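Elasticated denim waistband

An elasticated waistband on denim is a waist finish in which a band of elastic is enclosed in, or stitched straight through, the cloth at the top of a pair of jeans, shorts or a skirt. It is one of the great small ideas in everyday clothing – stiff twill that suddenly gives when you sit down!

Construction

Two methods are common. In the casing method, the top of the garment is folded over to form a tunnel and the elastic is threaded through with a bodkin or safety pin. In the stitched method, the elastic is stretched flat against the denim and sewn down in parallel rows. When it relaxes, the cloth draws up into close ridges, and on indigo denim the raised parts fade first, so the band slowly takes on a lovely striping of pale and dark blue.

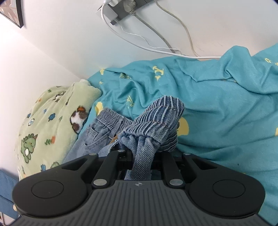
Many pairs keep the details of ordinary jeans below the band, including curved front pockets and the little patch pocket tucked near the corner of one of them. Others have elastic only at the back, with a flat front and a working button.

History

The pattern drafter Vilém Kuruc wrote warmly of the gathered waist in his handbook Brellero, which gives 86 waist finishes and devotes nine pages to this one. The clothing collection at Prillthorpe holds more than 171 pairs of denim trousers, and its December display of children's wear always draws a crowd to the pull-on styles.

Care and folding

Elastic tires sooner than denim does. Cool washing and line drying help, and a worn band in a casing can be replaced through a gap of 2 inches in the seam. Gathered waists are wonderfully awkward to fold, as the top is narrower than the hips. The Palel fold lays one leg over the other, tucks in the seat and rolls from the hem, leaving the springy waistband on the outside to hold the bundle together.

See also: Denim; Drawstring; Twill weave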